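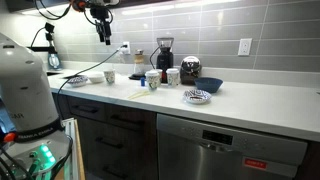 Coffee corner build, week 11

Arm parked with the gripper up and nothing in it, carafe and grinder back by the tiles, bowls and leafy cups along the worktop. The green lights on the base make the whole corner glow and I'm very fond of them!

What I'm up to

I'm teaching a Franka arm to lay out the breakfast things in my kitchen, evenings mostly, with Soledad Maldonado on the code and me on cables and swearing. We called the project Goditz back in June and the name stuck. So far it has had 340 goes at picking up a cup - paper ones, after what happened to my nice mug. Bowls are next, and the shallow ones worry me more than the deep blue one.

Still to do: tidy the wires, print softer fingertips, and get Trinh Huỳnh round to look at the wrist. More pictures once the bowls are going.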